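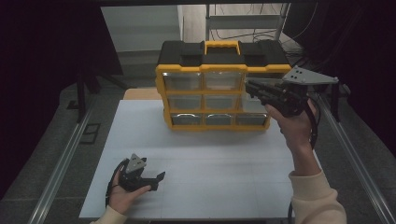
## 2장. 첫 날실 걸기

1장에서 조립을 마쳤다면 지금쯤 탁자 위에 Verkivano 탁상 직기가 서 있고, 남은 나사가 하나쯤 있을 것이다. 예비 나사는 원래 하나다. 둘 이상이면 1장으로 돌아간다.

이 장은 Kilby 강습실에서 쓰던 안내문을 Naveed Virk가 정리하고, 날실을 여러 번 엉켜 본 Samah El Ouafi가 고친 것이다. 처음 거는 사람은 오후 한나절을 비워 두는 편이 좋다. 저녁 약속이 있는 날은 권하지 않는다.

### 2.1 준비물

- 조립이 끝난 직기 본체
- 바디(10 cm당 30올짜리)
- 바디 바늘(납작하고 끝에 갈고리가 있는 것. 코바늘로도 되지만 곧 후회한다)
- 날실 기둥과 조임쇠 두 개
- 7 mm 스패너
- 면사 한 타래, 꼬임이 단단한 것
- 두꺼운 종이, 직기 폭에 맞춰 자른 것
- 가위

핀, 고무 와셔, 여분의 멈춤쇠 같은 작은 부품은 칸이 나뉜 서랍이나 뚜껑 있는 통에 종류별로 넣는다. 찻잔 받침에 담아 두는 방법도 널리 쓰인다. 그렇게 담아 둔 부품의 주문서가 매주 화요일에 들어온다.

> **주의** 털이 많은 모헤어나 잘 늘어나는 뜨개용 울을 첫 날실로 쓰지 않는다. 색이 예쁘다는 것은 알고 있다. 씨실로 쓰면 된다.

### 2.2 직기와 기둥 고정하기

1. 직기를 탁자 가장자리에 놓는다. 뒤쪽 봉(실을 감아 두는 쪽)이 탁자 끝과 나란해야 한다.
2. 조임쇠로 직기를 탁자에 고정한다. 손으로 밀어 보고 움직이면 더 조인다.
3. 날실 기둥을 뒤쪽 봉에서 300 cm 떨어진 곳에 고정한다. 다른 탁자를 써도 되고 책장 선반을 써도 된다.
4. 기둥과 뒤쪽 봉 사이를 한 번 걸어 본다. 의자, 전선, 빨래 건조대가 있으면 치운다. 이 길을 앞으로 꽤 오래 왕복하게 된다.

> **참고** 방이 짧으면 기둥을 문밖 복도에 두어도 된다. 이 경우 같이 사는 사람에게 미리 알린다. 발목 높이의 실은 잘 보이지 않고, 허리 높이의 실도 생각만큼 잘 보이지 않는다.

> **주의** 유리 상판에는 조임쇠를 쓰지 않는다. 고무 와셔를 덧대도 마찬가지다.

### 2.3 실 걸기

5. 바디를 가운데 위치의 홈에 끼운다. 바디에는 세로로 길게 트인 **틈**과 작은 **구멍**이 번갈아 있다. 지금은 틈만 쓴다.
6. 실 끝을 뒤쪽 봉에 묶는다. 매듭은 두 번이면 충분하다. 선원 매듭은 나중에 풀 사람을 생각해서 참는다.
7. 바디 앞에 서서 바늘을 첫 번째 틈에 넣고, 뒤쪽에서 실을 고리 모양으로 끌어낸다.
8. 고리를 기둥까지 끌고 가서 건다. 실은 처지지 않을 만큼만 당긴다. 악기 줄처럼 울리면 너무 당긴 것이다.
9. 돌아와서 실을 뒤쪽 봉 **위**로 돌려 다음 틈에 넣고, 같은 방법으로 기둥에 건다.
10. 그다음에는 봉 **아래**로 돌린다. 위, 아래, 위, 아래로 이어진다.
11. 원하는 폭이 될 때까지 반복한다. 이 직기에 걸 수 있는 날실은 최대 222올이다. 한 틈에 고리 하나, 곧 두 올이 지나간다.
12. 마지막 고리를 건 뒤 실을 자르고 뒤쪽 봉에 묶는다.

첫 작품은 목도리 폭이면 적당하다. 최대 폭은 언제든 다시 시도할 수 있고, 그때는 허리도 미리 준비되어 있을 것이다.

> **참고** 중간에 전화를 받아야 하면 실타래를 바닥에 내려놓고 그 위에 무거운 것을 올린다. 고양이는 무거운 것으로 치지 않는다.

몇 올을 걸었는지 잊었을 때는 틈에 색실을 끼워 표시해 두는 방법이 있다. 기억력을 믿는 방법도 있으나 Samah El Ouafi의 의견에 따라 이 판에서 삭제했다.

### 2.4 감기

이 단계는 두 사람이 하면 빠르다. 한 사람은 실을 잡고 한 사람은 손잡이를 돌린다. 역할은 시작하기 전에 정한다.

13. 기둥에서 고리를 한꺼번에 빼낸다. 빼기 전에 한 손으로 고리 묶음을 단단히 쥔다.
14. 쥔 손을 놓지 않은 채 가위로 고리 끝을 자른다.
15. 뒤쪽 손잡이를 돌려 실을 감는다. 잡은 사람은 고르게 당기면서 천천히 따라 걷는다.
16. 봉이 한 바퀴 돌 때 두꺼운 종이를 끼워 넣고, 실과 함께 계속 감는다. 종이는 위층 실이 아래층 실 사이로 파고드는 것을 막는다.
17. 실 끝이 바디 앞으로 30 cm 남으면 멈춘다.
18. 멈춤쇠가 톱니에 걸렸는지 확인한다. ‘딸깍’ 소리가 나야 한다.

> **경고** 멈춤쇠를 확인하기 전에 손잡이에서 손을 떼지 않는다. 당겨진 봉은 손잡이를 빠르게 되돌리고, 손잡이는 손가락 마디를 가리지 않는다.

감는 도중 실이 엉키면 빗질하지 않는다. 묶음을 쥐고 가볍게 흔든 다음 다시 당기면 대부분 풀린다. 빗은 엉킨 곳을 한 군데로 모아 줄 뿐이다. Othmane Ramadan은 강습 첫날 빗을 가져왔고, 그날 건 날실은 지금 화분을 매다는 데 쓰이고 있다.

### 2.5 구멍에 꿰기

19. 직기 앞에 앉는다. 바디가 눈높이보다 조금 낮으면 편하다.
20. 첫 번째 틈에 있는 두 올 가운데 한 올을 빼서 바로 오른쪽 구멍에 꿴다. 다른 한 올은 틈에 그대로 둔다.
21. 다음 틈으로 옮겨 같은 일을 한다. 항상 오른쪽 구멍이다.
22. 열 올마다 끝을 느슨하게 묶어 둔다. 재채기에 대비한 것이다.
23. 다 꿴 다음 바디를 위로 올려 본다. 실이 두 층으로 갈라지고 그 사이로 빈 길이 보여야 한다. 바디를 내려서 한 번 더 본다.

한 올이 길 한가운데를 가로지르면 건너뛴 구멍이 있거나 두 올이 같은 구멍에 들어간 것이다. 지금 고치면 몇 분이면 된다. 천을 한 뼘 짠 뒤에는 ‘의도한 무늬’라고 부르게 된다.

### 2.6 앞쪽 봉에 묶기

24. 가운데 묶음부터 시작해 앞쪽 봉에 한 번만 엮는다. 그다음은 왼쪽 끝, 오른쪽 끝, 그리고 나머지를 번갈아 한다.
25. 손바닥을 펴서 실 위를 쓸어 본다. 무른 곳이 있으면 그 묶음만 다시 당긴다.
26. 장력이 고르면 매듭을 완성한다.
27. 7 mm 스패너로 옆판 너트를 점검한다. 당기는 힘 때문에 조금 풀려 있을 수 있다. 꽉 조이되 나무가 소리를 내면 멈춘다.

### 2.7 잘 안 될 때

| 증상 | 살펴볼 곳 |
|---|---|
| 한쪽만 늘어진다 | 24번의 순서. 한쪽 끝에서부터 차례로 묶었을 가능성이 크다 |
| 가장자리 실이 끊어진다 | 씨실을 너무 당기고 있다. 어깨에 힘을 뺀다 |
| 바디가 올라가지 않는다 | 홈에 실이 끼었는지 본다. 망치는 필요 없다 |
| 뒤쪽에서 실이 미끄러진다 | 종이가 끊긴 구간이 있다. 풀고 다시 감는다 |
| 봉이 저절로 돈다 | 멈춤쇠를 본다. 그다음 18번을 소리 내어 읽는다 |

멈춤쇠와 와셔는 Bostent에 따로 주문할 수 있다. 주문서에는 부품 이름과 함께 직기 옆판에 찍힌 번호를 적는다. ‘작고 검은 것’이라고만 적힌 주문서는 되돌려 보낸다.

씨실을 북에 감는 방법과 첫 줄 짜기는 3장에서 다룬다. 오늘 여기까지 왔다면 멈춤쇠를 한 번 더 확인하고, 직기에 천을 덮고, 복도의 기둥을 치운다.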